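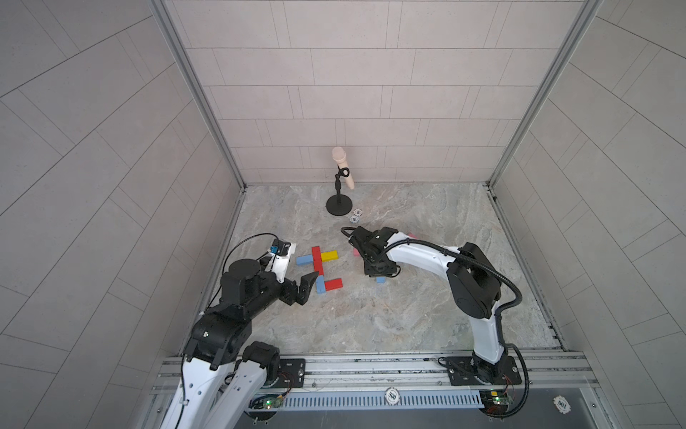 A reader wrote in to say that her son's old blocks always end up in a heap at the bottom of the bin, and could I please explain how to lay out flat patterns a small child can copy. Happy to!

Home | Projects | Rainy Days | Contact

16 March 2025
By the Gilbert Playroom

Start with a hard, level surface. Carpet makes the long blocks rock, and you'll be nudging them back all afternoon (ask me how I spent last September).

Pick out five blocks in two or three colors, with at least one long one. I keep 40 in a shoebox and leave the rest in the closet – a full bin is just too tempting.

Lay the long block down first, pointing away from you. A red one is nice and easy to find again. Now put a second block out to the right near the top, and let another angle off to the left. Don't fuss over straight lines! A loose sort of cross is perfectly fine, and children seem to like it better when the arms lean a little.

Finish with two short pieces underneath, side by side, one standing up and one lying down.

Leave your pattern where it is and hand over a matching set. Give it 3 minutes or so before you offer any help, then swap places and copy theirs.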